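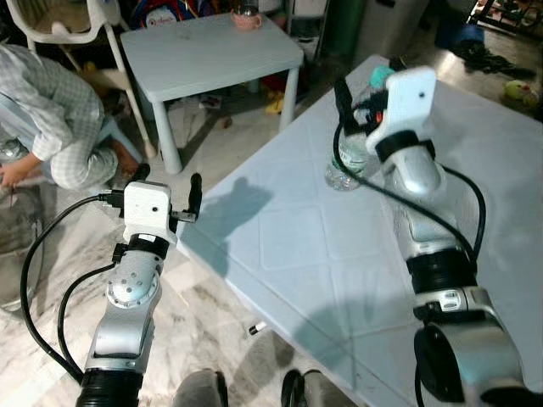 lucyna_d wrote:
Stock fingers, I'd say. I had the Kavham pads on for most of July and they were lovely on mugs and hopeless on anything that gives when you squeeze it. Thin plastic bottles just fold. What force limit are you running?

myrto.t wrote:
Default for now, I haven't touched it. To recap for anyone who skipped page one: I'm trying the black rubbery fingers against the flat Alarcón ones on the same two-armed setup, same controller, ordinary house stuff. Bottle lying down on a quilted cloth, bottle standing on a bare table, bottles in a fridge door. Flat ones first, then I swap over, which takes me ages (the screws are tiny and I drop them!).

My feeling so far is that the lying-down bottle is the real test. A cloth gives a bit under the fingertips so you can cheat and press down into it. On a hard table you can't.

ourania53 wrote:
Disagree about cheating. If the cloth helps, use the cloth. Nobody's kitchen is a lab bench. I'd be more worried about the cables, mine snagged at the wrist every time I rolled it past a certain point and I ended up re-routing the lot.

myrto.t wrote:
Fair enough on the cloth. Cables are a worry, yes, they hang in big loops on mine as well. Next lot is the fridge door, reaching into the bin at the bottom with the bottles side by side.

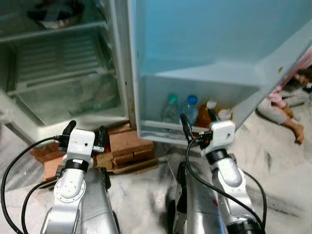 Aušra Luik wrote:
Go in from above and take the cap, forget the body of the bottle. In a door bin you've got the rail in front and a neighbour on each side, so wide fingers are going to knock something whatever they're made of. I did 204 picks like that with the Tuva controller and 3 went wrong, all of them because the door had drifted.

lucyna_d wrote:
Cap grabs are fine until someone hands you a full litre and a half and it swings like a pendulum. Body every time for me, even if you have to shuffle the neighbours first.

Aušra Luik wrote:
Then go slower! Swing is a speed problem.

myrto.t wrote:
You two are going to be at this till New Year. I'll try both and post numbers.

ourania53 wrote:
Can you say something about the wrist camera as well? I'm choosing between that and just the head one, and the Clullwood mount costs more than I'd like.

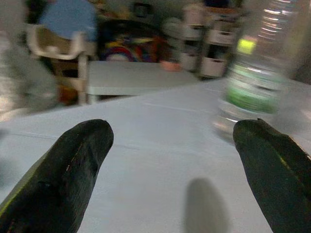
myrto.t wrote:
On the wrist camera, I'd have it again, but it isn't magic. When the arm is still you get both fingertips and the gap between them, and for lining up on a bottle that's worth more than anything the head view gives me. As soon as the arm moves quickly it goes to mush - look at the bottle on the right, you can just about tell it has a green label and that's your lot. The tips stay readable, so I can still judge the gap, but I wouldn't trust it to find the edge of clear plastic on the move. I've started pausing before the final approach. Slower, obviously, and Aušra will be pleased.

Aušra Luik wrote:
I am pleased.

lucyna_d wrote:
Have you tried a shorter exposure? Mine was on auto out of the box and indoors it picked something daft. Went to 1/1000 with a lamp pointed at the table and the smearing mostly went away, though then everything looks grainy.

ourania53 wrote:
A lamp gives you harder shadows though. I've had a finger shadow mistaken for an object before now, drove me up the wall. I'd take a bit of blur over that.

myrto.t wrote:
Hadn't thought of the exposure, will have a fiddle tonight. Does anyone know if the Clullwood software saves that setting or do you have to put it in again after every restart?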